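Robotics Workshop, Unit 8: Grasping in Simulation
Handout, 24/05/2018

OK, so last time we got the simulator running on everybody's machine (more or less!) and this time we get to pick things up. I love this unit. It's the one where your code stops being a pile of numbers and starts dropping groceries.

Before you start, pull the newest Climosance scene files from the class folder. The old ones have a bug in the table height and your gripper will dive straight through the wood. If your window comes up black, restart it once and be patient - the textures are slow to load.

What I want from you is 2 grasp scripts. The first one can be simple: move above the object, come down, close, lift. The second one should use the object's tilt, so you have to read its orientation and turn the wrist to match before you close. Use the Sovside notation from Unit 7 for your frames, please, or I will get lost reading your work.

A word about contact. We draw grasps on the board as two neat arrows pressing on a box, and then the simulator hands you something lumpy, leaning over at an angle, and one fingertip is pushed up into the underside. 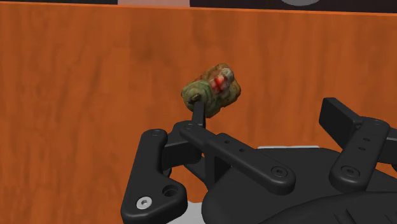 Lumpy shapes have surface normals that change a lot over a small distance, so moving your target point by a hair can give you a very different grasp. Print the contact list at every step while you're debugging. It's ugly, it fills the terminal, and it will save you an evening.

Also check the camera view from more than one side! A grasp can look great from behind the wrist and be hopeless from the front.

Each run stops at 700 steps. If you need more than that, your approach is too slow, so raise the speed on the way down and keep the close gentle.

Reading for next time: the Malabanan notes on friction, up to page 77. Skip the proofs if you're short on time, but do try the Molton exercise at the end, we'll start from it in class.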